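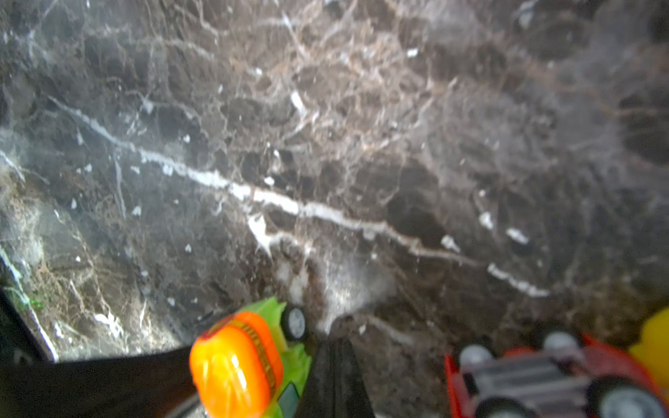
How to Find Out Where Your Town Council Spent the Money

Posted 2023-03-11 by Chelsea Dobson

Every spring the town of Durkthorpe publishes a budget summary with a pie chart in it. The pie chart has a slice called "Other." I have been in a relationship with that slice for years, and what follows is how I finally got it to talk.

You need a library card, an email address and a high tolerance for the phrase "per our previous correspondence." You don't need a law degree. My neighbor has one and he says he'd rather eat the budget.

Step 1. Get the check register

The budget tells you what the council hoped to do. The check register tells you what it paid for, to whom, and on what date. It may also be called the warrant list, the claims list, the accounts payable report or, in our town, "Attachment D." Look at the agenda packet for a regular council meeting and scroll well past the part with the proclamations. If there is an attachment nobody discussed, open that one first.

Some towns post it every month. Ours posted it sideways, as a scan, with a coffee ring on page 2. It still counts.

Step 2. Put it in a spreadsheet

Five columns will do: date, payee, amount, department, description. Type it by hand if the scan won't convert. It's dull work, but typing "misc. supplies" over and over does sharpen your interest in the supplies. My first register ran to 117 lines and took me one evening and most of a pot of tea.

Sort by payee, then by amount. You are looking for payments that repeat, payments with round numbers, and payments that sit just under the limit where the council would have to vote. Every town has a limit like that, usually in the purchasing policy. Look it up before you start. 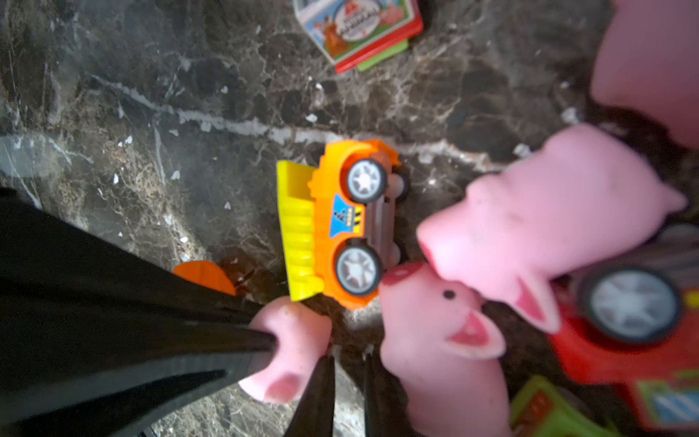
In my case the sort turned up a company called Jornemetti, paid $900 on several different dates in September for "event support." Our limit for a department head's signature was a little higher than that. There may be a perfectly good explanation for a bill that comes in slices. Write down the question, leave the conclusion blank, and keep sorting.

Step 3. Ask for the paperwork behind one payment

Pick one. I know. You want all of them, and you want them by lunch. But a request for "all records relating to spending" will get you a fee estimate and a long silence, while a request for one invoice often gets you the invoice.

Something like this works:

"Under the state public records law, I request a copy of the invoice, purchase order and any written contract for the payment to [payee] dated [date] in the amount of [amount]. Electronic copies are fine. If there will be a fee, please tell me the amount before you begin."

Send it to the clerk by email and save a copy. Don't explain why you want it. Don't call anybody a crook, either. The clerk didn't sign the check and is quite possibly as curious as you are.
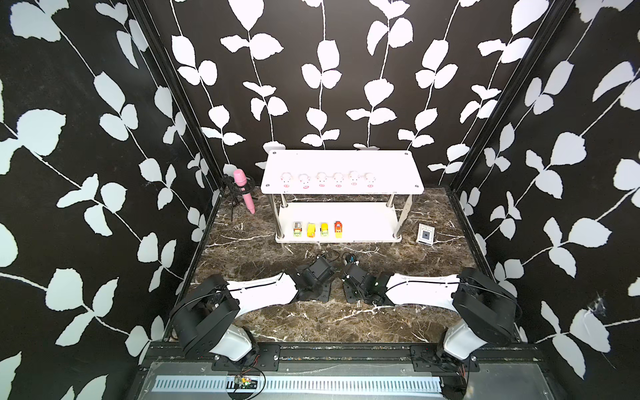 Black wallpaper with white climbing vines.

Step 4. Count the days

States set different deadlines, and some set none at all beyond "promptly," a word that has seen things. Find yours and put it on the calendar. I give it 15 days and then send a short, cheerful follow-up with the original pasted underneath. Cheerful is important. Mine begin "Just checking in!" and I have never meant an exclamation point less.

If you're refused, ask for the refusal in writing along with the section of the law it rests on. This step alone has shaken loose two documents for me. Evidently they were exempt right up until someone had to type out why.

Step 5. Match the invoice to the minutes

Now go back to the minutes for the month before the payment. Did anyone approve the contract? Did anyone mention the event? Was a council member related to, employed by or in business with the payee, and did that member step out for the vote? Annual disclosure forms are public in most places, and you can request those the same way you requested the invoice. 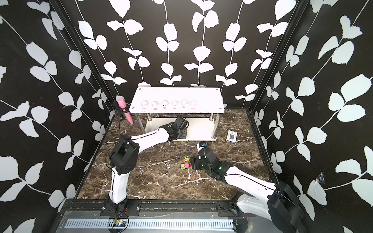
Six small white pigs in a row along the top shelf.

Step 6. Ask out loud

Public comment is usually short, so write your question down and time it. One question, with a date and a dollar figure in it. Mine was: "Who approved these payments to Jornemetti, and why were they billed separately?" Then sit down. The temptation to deliver the speech you rehearsed in the car will be strong.

The council isn't obliged to reply during comment, and ours looked at the ceiling tiles. But Wenche Moen, who sits on the far left and mostly asks about drainage, requested that the item come back on the next agenda with the invoices attached. It came back. The invoices were for folding chairs and a sound system, and the town has since bid the whole thing out as a single contract.

A few odds and ends

Keep your emails in one folder, named by date. Redacted pages should tell you what was blacked out and under which exemption, so ask if they don't. If a fee looks high, offer to come in and view the records in person, which in many states costs nothing. Bring a sweater. The records room in Durkthorpe is kept at the temperature of a lettuce.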